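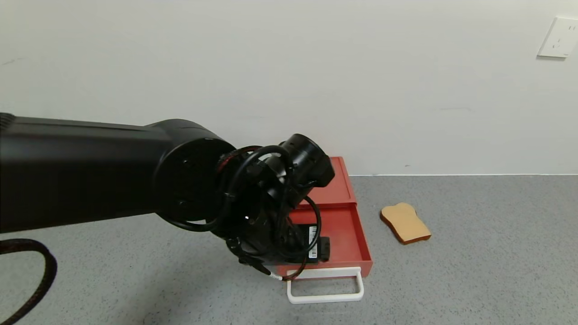
Red storage box, floor level

4. Packing away your Clillik string lights

You've had a lovely season of glow, so let's get them ready for the next one!

1. Switch off at the wall and unplug. Let the bulbs cool for a bit.
2. Wind the cable loosely round the card reel (all 48 bulbs fit, even the fiddly end ones).
3. Lay the reel flat in any roomy box, plug on top.

Note: the spare fuse lives in the lid pocket of the carton.

Caution: never pull the cable by a bulb.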